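Pasel Electric Steamer Pot with Steamer Basket

Item 303
Color: white base, stainless steel basket
Sold with: basket, glass lid, instruction card
Stocked at: Flulldale and Simiyu stores

The Pasel is a tabletop electric pot for people who steam small batches at home. Water goes in the pot, the basket sits on top, and the glass lid covers the basket. It suits buns, dumplings, corn, sweet potatoes and cut vegetables. It plugs into an ordinary kitchen outlet and can be used on any flat, level table or counter. 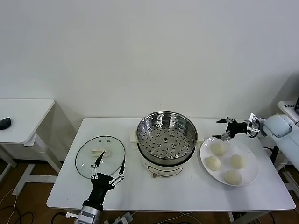 Steamer pot with basket in place, glass lid, and a plate of four uncooked buns.

Basket

The basket is stainless steel with a polished rim. The bottom is perforated with rows of small round holes, plus a few larger ones near the center. Soft dough will settle into the holes if it is set directly on the metal, so put a square of parchment under each bun or line the basket with cabbage leaves. Leave space between pieces. Buns grow as they cook and will stick together if they touch.

Lift the basket out with oven mitts. The rim gets as hot as the rest of it.

Lid

The lid is clear glass with a thin metal rim and a cream-colored handle in the middle. Two small vent holes near the handle let steam out. Do not cover them with a towel. When you open the lid, tilt it away from you and let the water on the underside run back into the pot. Set a hot lid on a dry cloth, never on a wet counter.

Control

One small knob low on the front of the base runs the pot. Turn it clockwise to heat and all the way back to switch off. Unplug the pot when you are done. The knob pulls straight off for wiping, but most owners will never need to remove it.

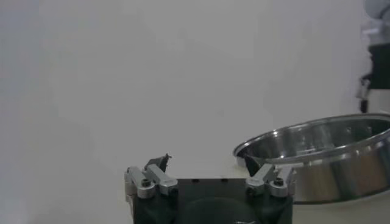

Brinimach Kitchen Supply Counter Appliances Page 27

Steaming buns

Fill the pot to the line on the inside wall and bring the water to a boil before the basket goes on. Shaped buns should rest on a plate, lightly covered, until they look puffy. Move them to the basket and put the lid on.

Small buns, plain dough: 10 minutes
Larger buns with filling: 17 minutes
Buns from the freezer: follow the time on the bag

Switch off and wait a few minutes before lifting the lid. Opening it at once can make the tops wrinkle.

Check the water between batches. If you need to add more, use hot water from a kettle so the pot comes back to a boil quickly.

Cleaning

The basket and lid can be washed by hand or in the dishwasher. Use a soft brush on the holes while the basket is still damp – dried dough takes much longer to get out. The base must not go in the sink or under the tap. Wipe it with a damp cloth after it has cooled. White scale in the pot can be removed with equal parts vinegar and water, left to stand and then rinsed twice.

Parts and service

Replacement baskets and lids are kept in stock. Lid handles are sold separately and come with the screw and washer. Give item number 303 when ordering, as the basket from the older pot does not fit this one. New stock of lids arrives in September.

For repairs, bring the base to the service counter at Flulldale and ask for Nassoro Mussa. The Simiyu store takes in repairs too, but sends them on to Flulldale – allow extra time. Please empty and dry the pot first. Baskets and lids can stay at home unless they are part of the problem.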